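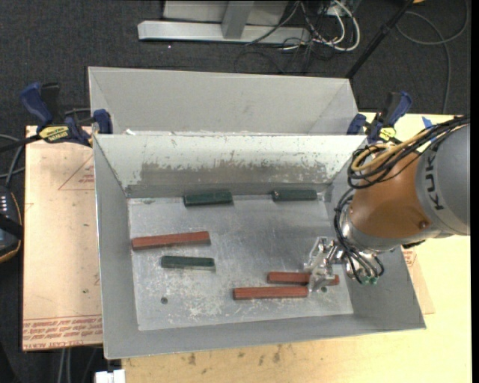
About the Bin Picking Cell

Grabner Technical School
Department of Automation and Machine Care

The Department of Automation and Machine Care at Grabner Technical School prepares students to set up, operate, and maintain small robotic work cells. Instruction takes place on one machine at a time. The principal training station in the department is the bin picking cell, known in the building as Clurkon, and this page describes how the cell is arranged and how it is kept in working order.

Who We Are

The department was formed when the school combined its machine maintenance and electrical programs. It enrolls 131 students across two years of study. First-year students learn basic wiring, air supply, hand tools, and safe conduct near moving equipment. Second-year students are assigned to a cell and share responsibility for its condition until the end of the school year.

The department also accepts short-term enrollment from local employers. Staff from Hosari, a packaging firm, and Gotura, which repairs conveyor equipment, attend the maintenance course each August. Employees of both firms work under the same rules as full-time students and are issued the same course book.

The Cell

Clurkon is built around a KUKA arm fitted with a gripper that has clear, angular fingers. The arm reaches into an open metal bin and handles elongated blocks in two colors, green and reddish-brown. A second bin stands directly behind the first. The bins are held by bar clamps at the sides where they meet, which allows them to be released and replaced without drilling into the tabletop.

The department has chosen to keep the arrangement simple. Clamps, a wooden tabletop, and plain metal bins can be changed within a single class period, and students are expected to take the station apart and put it back together several times during the year. Parts that wear are stocked in the tool room and may be signed out by any enrolled student who has passed the introductory safety check.

Setting Up the Station

Each working session begins with the same steps, carried out by two students. One reads from the setup sheet and the other performs the work.

The arm is held in its stopped position while hands are in the work area. The clamps are checked by hand and tightened if a bin shifts under light pressure. The bin is then pushed firmly at each corner. Any movement is corrected before the arm is enabled, as a bin that moves even slightly will no longer match the positions stored in the program.

The cables are inspected next. They must be free to follow the wrist through its full range without pulling tight or catching on the rim of the bin. Students move the arm slowly with the handheld control through 4 test positions and watch the cable bundle at each one. Air fittings at the gripper are pressed in by hand, and the student listens for leaks once the supply is open.

The fingers are closed on a single block and opened again. Only after this test is the full set of blocks placed in the bin and the program started at reduced speed. An instructor must approve any change to full speed.

Routine Care

The cell completed 1,482 logged picks during the last school term. Contact between fingers, blocks, and bin is part of normal operation, and the bin surfaces show it. Scratches and chipped finish are accepted provided that no raised edge is present. A raised edge is filed smooth and the surface wiped clean before the bin is returned to use.

Fingers are examined under a bench lamp for cracks, with particular attention to the place where they join the gripper body. A cracked finger is removed at once. Fingers are always changed in sets, and the gripping position is taught again after every change, including changes made with identical parts.

Blocks are wiped with a dry cloth. Oil and polish are not permitted on the blocks or on the inside of the bins.

Clamps are opened fully, brushed clean, and closed again at the end of each month. A clamp that slips is tagged and sent to the tool room. It may not be adjusted at the station and put back into service on the same day.

Repairs

Students carry out most minor repairs themselves. These include replacing fittings, rerouting cables at the wrist, changing fingers, and resetting the bin position after a collision. Work inside the arm or its controller is reserved for qualified service personnel.

After a collision, the operator stops the cell, leaves the arm where it is, and calls an instructor. The position of the arm and the bin is recorded in the station log before anything is moved. The pair on duty then prepares a brief written account of the event. These accounts are read in class and are not used in grading.

A standard finger change, including the new teaching of positions, is scheduled for 60 minutes. Students who need longer are given it, and the next group begins when the station has been signed over.

Standards of Conduct

Safety glasses are required within the marked area. Loose sleeves, jewelry, and lanyards are to be removed. One person holds the handheld control at all times while the arm is enabled, and that person gives no attention to other tasks. Food and drink are kept in the hallway.

The station log is a permanent record of the department. Entries are made in ink, and errors are crossed out with a single line and initialed.

Visits and Enrollment

Employers and prospective students may request a visit through the school office. Visitors may observe setup and routine care, and may handle spare fingers and clamps at the demonstration bench. Enrollment forms for the maintenance course are available from the same office. Applicants from outside the school should include a short statement of their present duties and any previous work with automated equipment.

Page last reviewed by the department on September 9, 2023.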